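News > Research > Robotics

Print this page | E-mail this page

Marker cubes help robots learn two-handed laundry tasks

A research group at the Gudier Institute in Oltberg has published results from a method that teaches robots household tasks without using a robot during the teaching. A person does the task with a gripper in each hand, and the recordings are used to train the robot later.

The group, led by Kalevi Leinonen, collected 3,946 recordings of laundry tasks. They include opening and closing washer doors, turning program dials, pressing buttons and moving folded cloth from one surface to another. After clips with tracking errors were removed, 3,000 were used for training.

Each gripper carries its own wide-angle camera. It sees the fingers and whatever they are working toward, such as the door and controls of a front-loading washer. The wide lens bends straight lines, but it keeps the dial and the door in view together when the gripper is close to the machine. 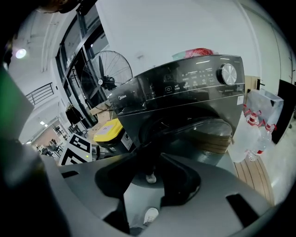 Where the hands are

Gripper cameras have a known weak point. Glossy panels and dark glass give software few fixed details to follow, and door glass reflects the room. In earlier work at Gudier, the position of the hand drifted most often in front of this kind of surface.

The new method adds a second view from the head of the person doing the task. A white cube printed with black marker patterns is mounted on each gripper. When the head camera sees a cube, the software works out the position and angle of that gripper. The gripper cameras fill in when a cube is hidden behind a door or an arm.

Both hands are measured from the same viewpoint, so the distance between them is known at every moment that both cubes are visible. Leinonen said this matters for jobs where one hand holds something still while the other moves.

"With two separate tracks you can have each hand nearly right and the pair wrong," he said. "The robot then closes its fingers next to the cloth."

The recordings were made in ordinary rooms with the usual things left in place. Cables on the floor, storage boxes and bags on top of an appliance were not cleared away before work began.
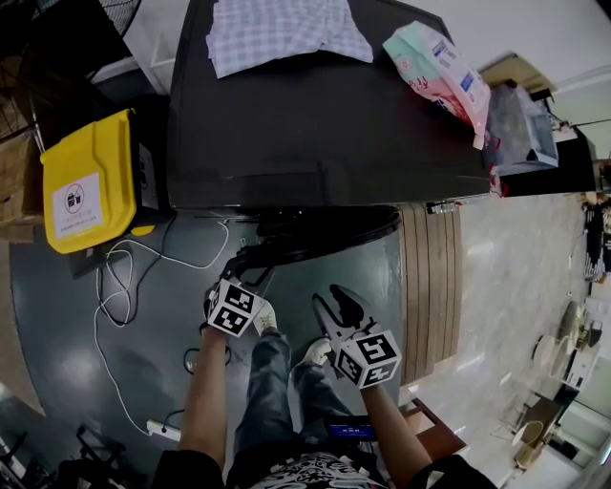 Results on the robot

The trained system was tested on a two-armed robot in the institute's Utville lab. The test task was to open a washer door, take out a towel with both grippers and lay it on a table. The robot completed the task in 33 of 40 attempts. The washer used for the test did not appear in the training recordings.

Four of the failed attempts ended at the door, where the finger slipped off the edge before the latch released. In the other three the robot picked up the towel with one gripper only.

The researchers also trained a version on the same recordings without the head view. It did worse on the towel than on the door, according to the paper, and the authors say the head view is most useful once both hands are working together.

Henrik Kettler of Buschmann, an appliance test firm that was not part of the study, said he would like to see results with top-loading machines and with heavier loads. "A dry towel is a kind object," Kettler said. "Wet jeans are a different matter."

Leinonen said wet laundry is planned for the next round of recordings, which starts in December. The group will also try a smaller cube, after several people reported that the present one bumped the door frame when they reached inside the drum.

The processing software will be released with the next paper.

Contact | Copyright Oltberg Research News | Back to top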